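종이 그릇은 왜 국물을 부어도 흐물흐물해지지 않을까요?

어린이 과학 읽을거리 | 2026년 3월 27일

생일잔치나 소풍에서 종이 그릇에 떡볶이를 담아 먹어 본 적 있나요? 가볍고, 떨어뜨려도 깨지지 않고, 알록달록 무늬까지 있어서 꺼내 놓기만 해도 잔칫날 기분이 나지요! 그런데 가만히 생각해 보면 참 이상해요. 공책 한 장을 물에 담그면 금세 축 늘어져서 손가락만 대도 찢어지잖아요. 종이 그릇도 똑같은 종이인데, 어떻게 뜨끈한 어묵 국물을 담고도 버틸까요? 오늘은 종이 그릇 속에 숨은 비밀을 하나씩 파헤쳐 봐요.

종이는 무엇으로 만들까?

종이를 아주 크게 확대해 보면 가느다란 실 같은 것이 이리저리 엉켜 있어요. 이 실을 '섬유'라고 불러요. 대부분 나무에서 얻은 것이에요. 나무를 잘게 부수고 물에 풀어 죽처럼 만든 다음, 얇게 펴서 물기를 빼고 말리면 섬유끼리 서로 꼭 붙잡으면서 종이가 된답니다.

섬유와 섬유 사이에는 눈에 보이지 않을 만큼 작은 틈이 아주 많아요. 물은 이 좁은 틈으로 쏙쏙 스며드는 걸 무척 좋아해요. 휴지 끝을 물에 살짝 대 보세요. 물이 위로 쭉 올라오지요? 이런 일을 '모세관 현상'이라고 해요. 이름은 어렵지만 우리가 날마다 보는 일이에요. 물이 섬유 사이로 들어가면 꼭 붙잡고 있던 손이 스르르 풀려서 종이가 흐물흐물해져요.

비옷을 입은 종이

그래서 종이 그릇은 비옷을 입어요! 음식이 닿는 안쪽에 물이 지나가지 못하는 얇은 막을 입히는 거예요. 폴리에틸렌이라는 플라스틱을 쓰는 그릇이 많고, 옥수수 같은 식물에서 얻은 재료를 쓰는 그릇도 있어요. 막이 워낙 얇아서 눈으로는 잘 모르지만, 국물은 이 막에 막혀 종이 속으로 들어가지 못해요.

옛날 사람들도 비슷한 생각을 했어요. 종이에 기름을 먹여서 비를 막는 우산이나 비옷을 만들었거든요. 재료는 달라도 '물이 들어갈 틈을 막자'는 생각은 똑같아요. 정말 멋지지 않나요?

납작한 종이가 오목해지는 마술

이번에는 모양 이야기예요. 그릇을 만드는 기계에는 볼록한 틀과 오목한 틀이 한 쌍으로 들어 있어요. 동그랗게 자른 두꺼운 종이를 두 틀 사이에 넣고 뜨겁게 꾹 누르면 오목한 그릇이 됩니다.

동그란 종이를 오목하게 만들면 가장자리 쪽 종이가 남아요. 색종이를 밥공기 안에 밀어 넣어 보면 금방 알 수 있어요. 가장자리가 쭈글쭈글해지지요? 눌러서 만든 종이 그릇을 손끝으로 살살 만져 보세요. 옆면에 잔주름이 느껴질 때가 많은데, 남은 종이가 얌전히 접힌 자리랍니다.

오목한 모양과 주름은 그릇을 튼튼하게 해 줘요. 평평한 종이 한 장은 한쪽 끝만 잡으면 힘없이 휘지만, 부채처럼 접은 종이는 꼿꼿하게 서 있어요. 같은 종이라도 모양이 바뀌면 훨씬 잘 버티는 거예요.

무늬는 언제 찍을까?

무늬는 보통 그릇 모양이 되기 전, 종이가 아직 납작할 때 찍어요. 생각해 보면 당연해요. 둥글게 휜 벽보다는 평평한 종이에 그림을 찍기가 훨씬 쉬우니까요! 가장자리에 무늬를 두르고 가운데는 하얗게 비워 두는 그릇도 많아요.

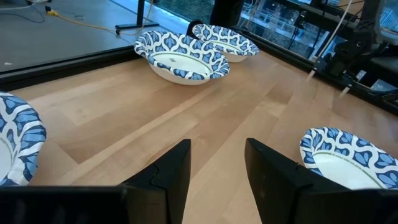 파란 무늬를 테두리에 빙 두르고 안쪽에 가느다란 초록 고리를 하나 넣으면, 하얀 종이 그릇도 한결 산뜻해 보여요. 그릇을 뒤집거나 기울이면 겉면의 하얀 아랫부분도 볼 수 있지요. 무늬를 꼭 양쪽에 다 찍을 필요는 없거든요. 다음에 종이 그릇을 쓰게 되면 음식을 담기 전에 앞뒤를 한번 살펴보세요. 바닥에 작은 표시가 찍혀 있는 그릇도 있으니 찾아보는 재미가 쏠쏠해요.

집에서 해 보는 실험

준비물: 비슷한 크기로 자른 공책 종이와 종이 그릇 조각, 물, 숟가락, 쟁반

1. 쟁반 위에 두 조각을 나란히 놓아요. 종이 그릇 조각은 음식이 닿는 면이 위로 오게 해요.
2. 숟가락으로 물을 한 방울씩 떨어뜨려요.
3. 11분 동안 기다리면서 물방울 모양이 어떻게 달라지는지 그려 봐요.
4. 이번에는 그릇 조각을 뒤집어서 겉면에도 떨어뜨려 봐요.
5. 마지막으로 가위로 자른 옆면을 물에 담가 봐요. 비옷이 없는 곳이니까 물이 어디로 들어갈지 먼저 맞혀 보세요!

가위를 쓸 때는 어른과 함께해요.

다 쓴 그릇은 어떻게 할까?

얇은 막이 붙은 종이는 신문지나 공책과 섞어서 재활용하기가 어려워요. 종이와 막을 떼어 내는 일을 따로 해야 하거든요. 음식이 묻은 그릇은 더 어렵고요. 버리는 방법은 사는 동네마다 조금씩 다르니 어른과 함께 우리 동네 분리배출 안내를 찾아보세요.

깨끗한 그릇이 남았다면 만들기 재료로도 좋아요. 두 개를 마주 붙이고 안에 콩을 넣으면 찰찰 소리 나는 악기가 되고, 끈을 달면 가면도 될 수 있어요. 여러분은 무엇을 만들어 보고 싶나요?

낱말 풀이
섬유: 종이나 옷감을 이루는 가느다란 실 같은 것
모세관 현상: 물이 좁은 틈을 따라 스며들거나 올라가는 일
폴리에틸렌: 비닐봉지에도 쓰는 플라스틱의 한 종류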